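16 January 2019

Sourdough, batch 61. Proofed overnight in the Stendar cabinet, which claims four degrees and delivers whatever it feels like. Crumb tight, crust fine, flavor of a damp envelope. Blaming the flour again – the flour has no lawyer.

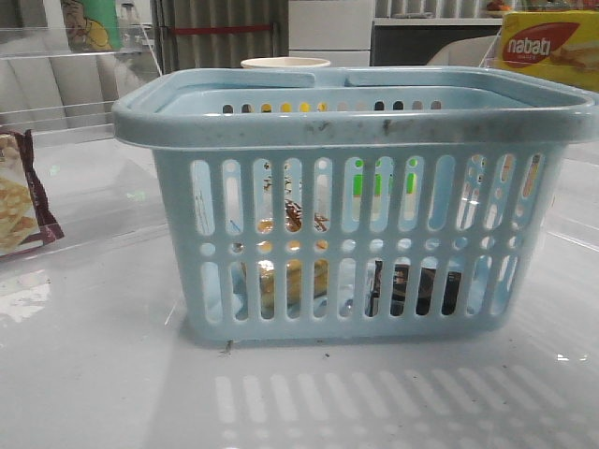 Brian Obura thinks the starter is simply hungry and wants it fed twice before the next mix. Fair. Mercy has the rye.

Next: 2149 g dough, longer bulk, door of the cabinet taped shut.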